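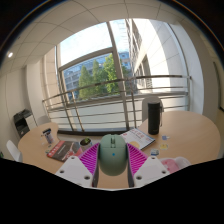
Section 1 – Stature and anthropometry station

Site: Pliltthorpe laboratory, ground floor
Inspected by: Kirsty Cairns
Accompanied by: Evander Baxter
Program: Ogilvie body size and hearing survey, adult cohort
Next visit: June

Ratings: S = satisfactory, A = attention needed, N/A = not applicable on the day.

1.1 Stadiometer fixed to wall, backboard vertical – S
Checked with spirit level at top and base.

1.2 Headboard travels freely and locks – A
Lock slips when the headboard is lowered quickly. Reading at the 165 cm reference rod drifted by 2 mm over repeated placements. Replace the locking screw and repeat the check before the next participant session.

1.3 Floor plate level, non-slip surface intact – S

1.4 Step stool for measurers rated and labelled – S
Label is worn but legible. Baxter to reprint.

1.5 Grab rail within reach of participants with balance difficulties – A
Rail is on the left only. Older participants in the cohort step off to the right, towards the door. Second rail to be fitted.

1.6 Sliding calipers and tapes cleaned between participants – S
Wipe log complete. One entry without initials, corrected on site.

1.7 Shoes-off area clear of the walkway – A
Bench protrudes into the path to the hearing booth. Move it to the opposite wall.

Section 2 – Hearing and balance booth

2.1 Booth door opens from inside without a key – S

2.2 Ventilation running with door closed – S
Air felt stale late in the afternoon session. Not a fault on the criteria, but the filter should be looked at when the unit is next serviced.

2.3 Audiometer electrical tag current – S

2.4 Maximum output limiter enabled – S
Tested on both channels with the coupler. The limiter can be disabled from the service menu without a passcode. Set a passcode.

2.5 Headphone cushions intact, disposable covers in stock – A
Left cushion split along the seam. Covers in stock but stored under the sink. Relocate to the dry cupboard.

2.6 Participant call button audible at operator's desk – S

2.7 Balance platform harness inspected – A
Stitching sound. The inspection tag could not be matched to the register. Harness is out of service until Baxter confirms the serial number.

Section 3 – Sample handling (saliva and cheek swab)

3.1 Gloves and eye protection available at the bench – S

3.2 Sharps container present – N/A
No blood collection under this protocol.

3.3 Samples labelled with study code only – S
Random draw of 18 tubes. All carried a code and no name or date of birth.

3.4 Freezer alarm tested – A
Local alarm sounded. The remote call went to a former staff member's phone. Update the contact list on the Hunow monitoring panel the same day.

3.5 Spill kit complete – S
Absorbent granules due for replacement within the year.

3.6 Centrifuge lid interlock functioning – S

3.7 Food and drink excluded from bench area – A
Water bottle on the shelf above the centrifuge. Staff reminded.

Section 4 – Records and consent

4.1 Signed consent held for each participant measured – S

4.2 Withdrawal procedure displayed – S
Poster gives the old room number.

4.3 Genetic data stored separately from body measurements – S
Key file is held on the Skinis server with access limited to two people. Access list sighted.

4.4 Parental stature questionnaire stored in locked cabinet – A
Cabinet locked, key in the top drawer of the same desk. Key to go in the key safe.

4.5 Incident register up to date – S
One entry since the last inspection: a participant felt light-headed on standing and was seated until recovered. First aider attended. No follow-up outstanding.

Section 5 – General

5.1 Exits clear and signed – S
5.2 Extinguisher pressure gauge in range – S
5.3 Emergency lighting test recorded – S
5.4 Power boards not daisy-chained – S
5.5 First aid kit stocked – S
Burn gel close to expiry.

Actions before reopening

Items 1.2, 2.7 and 3.4 must be closed before any participant is measured. The other attention items may be closed during normal operation – written confirmation to Cairns by Thursday. Stature readings taken since the last good rod check are to be flagged in the dataset and left in place until the drift has been assessed. A 2 mm error is small against the spread in an adult population but matters when readings are compared with the earlier generation's records.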